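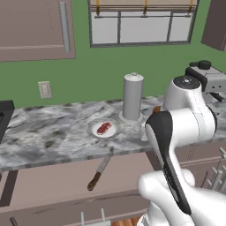

Plesorus

I rang the author of Skorkholm expecting to talk griffins, and we got there eventually, but first I heard all about her kettle. "It's where I plot," she told me. "Tea, then monsters."

The novel runs to 824 pages and has 16 griffins in it, every one of them grumpy. I asked why she'd made them such sticklers for manners. "They guard things," she said. "Anyone who's stood at a door that long gets fussy about who wipes their feet!"

My favourite is Stirell, the old grey one who can't fly any more and lies about it - I teared up on page 238, on the bus no less. She laughed at that. "Good. I cried there too." The sequel's due in December.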